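Ultus Port Guard review

By Lakshmi Nair
August | 2 min read | 20 shares

Ultus is a small firewall utility that blocks unknown devices from a home network. It installs as a service and keeps a list of approved hardware addresses. I tested version 2 on a laptop and an old desktop.

Setup took one restart. The scan found every device on my network, including a printer I had forgotten to turn off. Memory use stayed at 628 MB, too high for a tool of this type.

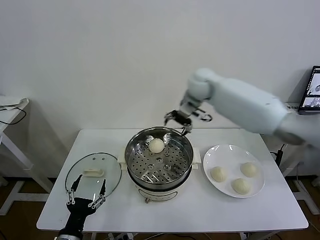

Simão Leitão reports lower memory use after turning off the live map, and says the log still fills up at 1,000 entries and then overwrites the oldest without warning.

I can confirm the log limit. It can't be changed in the settings, and export is manual.

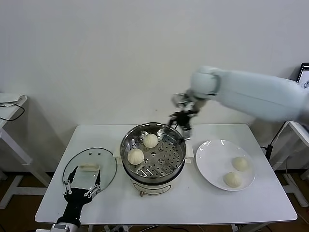

Alerts are the weak point. Each one opens a window over whatever is running and must be closed by hand. During a busy scan they pile up. A glass lid lifts off a steamer by one handle, and the alert panel needs a control that direct: one button, all alerts cleared. The blocking itself worked in every test, and rules survived a reboot. I would wait for the next update before paying.

2 comments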